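Home | News | Neighborhoods | Makers | Events | Contact

Homemade robot arm takes on the household key hooks

Anybody who has ever stood at the front door patting one pocket after another will have some sympathy for what Usha Murthy has been up to at home this September. Murthy, a longtime member of the Korberg shared workshop, has been building a robot arm in her spare hours, and the job she has picked for it is one that most of us manage without a second thought - hanging up the keys.

She calls the arm Varma, and it has been coming together a little at a time, first on a bench at the workshop and now on the tiled floor of her own house, where there is a bit more room to spread out and the kettle is close by. It has 6 motors, a plain black gripper and a good deal of black cable, and Murthy says the cable has given her more grief than all the rest put together. She had to reroute it twice before the arm could reach up without tugging on itself, and she would still like to find a neater way to do it.

The practice setup is about as homely as you could wish for. A marble-pattern board on thin metal legs serves as the wall, with small hooks held on by tape, and the loose keys wait on a red plastic stool off to one side. Murthy tried a proper wooden key rack early on, but she found she wanted to be able to move the hooks whenever the mood took her, and tape let her do that in a minute or so. 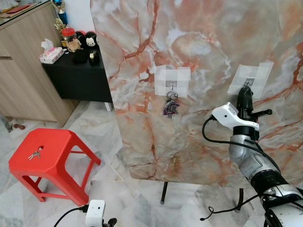 Keys, she explains, are a good deal harder than the blocks and cups that people usually begin with. They are small and shiny, they lie flat, and a ring of them never settles the same way two times running. The gripper has to take hold of the ring and leave the keys to dangle, then bring the whole bunch up to a hook that is hardly bigger than a fingernail, and then let go gently enough that nothing swings off again.

"I thought it would be one long weekend," Murthy said with a laugh, over a very welcome cup of tea. "I had the whole thing planned out on the back of an envelope. I still have the envelope, and I don't like to look at it."

Her best evening so far came earlier this month, when she kept score through 79 tries and the arm got the keys onto a hook in 60 of them. Most of the misses were at the last moment, with the ring touching the tip of the hook and sliding off, and she has since filed down the inside of the fingers a little to see whether that helps.

She plans to bring Varma back to the Korberg workshop for the next open evening, board and stool and all, and visitors are welcome to come by from 6 p.m. to have a look and ask whatever they like. Bringing your own keys is fine too, so long as you don't need them in a hurry.

Recent items
Bata sewing corner gets a second table
Hiveo group shows off its garden watering timer
Korberg workshop extends its evening hours
Tool swap returns to the parking lot

Last updated: 2 p.m.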